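Shared Workshops Should Own the Whole Robot

An opinion from the Koviler Community Workshop

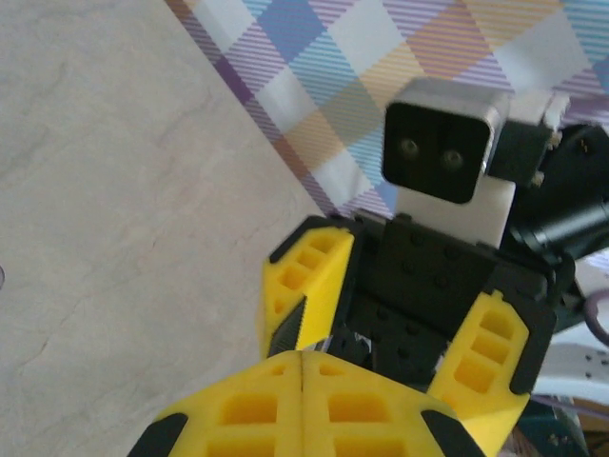
The case for building in the open

Members of the Koviler workshop began the Kumsa project in September with a modest aim: to build a pair of small robot arms that could handle household objects on an ordinary table. The arms are still under construction. It is the position of this workshop that projects of this kind belong in shared spaces, and that the rules for them should be written by the people who use the benches.

The usual objection is cost. A finished arm can be bought, and it will be more accurate than anything assembled here on a weekday evening. We accept the point on accuracy. A purchased arm, however, arrives with joints that may not be opened and software that may not be changed. When it fails, it goes back in its box. When a Kumsa finger cracks, a member makes another and the drawing is corrected for everyone.

The design choices show what shared work can produce. The fingers are yellow, with rows of rectangular pockets, and a toothed black strip serves as the gripping face. A camera with two lenses sits on a white mount above the black body of the gripper. The black bracket in that body is covered in a grid of screw holes, and several members wished to remove most of them as untidy. The holes should stay. They allow the next group to attach parts we have not thought of, and a bracket that suits only its first owner has little place in a common parts drawer.

What the workshop owes its members

Access carries obligations. A motor strong enough to lift a mug is strong enough to pinch a hand, and Koviler requires 2 members present whenever an arm is powered. Some have called this excessive for a tabletop machine - we disagree, and would keep the rule even if attendance suffered.

Records matter as much. The Pludon controller, our first attempt, was set aside after some 100 hours of work, largely for want of notes on its wiring. Kumsa builders must now file a drawing with every changed part. The neighboring workshop at Wirnomero leaves this to personal judgment, and its members may find that approach suits them. Ours did not, and the Pludon boards remain on a shelf with their connectors unlabeled.

Funding should follow the same reasoning. Grants that pay only for completed machines push small groups toward kits. Money for spare motors, screws and storage would do more good, and applications for it should be no longer than a page.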